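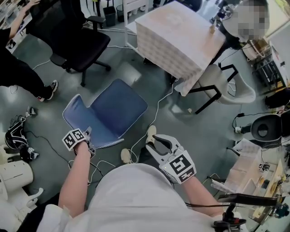

Harb Track 2

Marker tracking and pose cleanup for hand-held grippers. Runs on your own machine, no cloud account.

What it does

Takes video plus a marker layout file, gives back 6-DoF poses for each tagged device, one track per hand. Square black-and-white markers, flat panels or cubes, mixed sizes are fine. Print your own or use the ones already on your gripper. Left and right devices don't need to match, just give each one its own IDs.

Cluttered rooms OK. Chairs, cables, people walking thru the background, all fine as long as one marker face per device stays readable. Cube on the wrist is the safer bet for big rotations, a flat panel drops out when you turn it edge-on.

What's new in 2

- Gap filling up to 15 frames, longer gaps get flagged and left open
- Layout editor: click the corners, type the ID, save. No more hand-editing YAML
- Finger opening as its own channel (needs a marker on each finger, or use the manual slider)
- Export to Damura planner format, CSV, or plain JSON
- Face blur on export, on by default

Fixed: crash when two panels share an ID. Now you get a warning and it skips the second one.

Requirements

Linux, 19 GB free disk, any recent GPU. CPU only works but it's slow, fine for checking a take, not for a full day of them. Windows build is in testing, ask.

Global shutter camera recommended. Rolling shutter works if you move slow.

Setup

Install, point it at a folder, pick a layout, hit Solve. First run builds the cache so give it a few minutes. Calibrate the camera before anything else!! Most of the support mail we get is a bad calibration file.

Licenses

Single seat, or a lab pack of 5. Updates included until the next major version. Upgrading from 1.x: old layouts open as is, old project files dont, re-import the video.

Also works with: Irberg replay viewer (free download), Fatberg batch runner for overnight solves.

Known issues

Glossy marker prints wash out under ceiling lights, use matte. Preview window flickers on dual monitors, fix coming in December.

Questions, quotes, odd marker sizes: use the contact form, and attach your layout file.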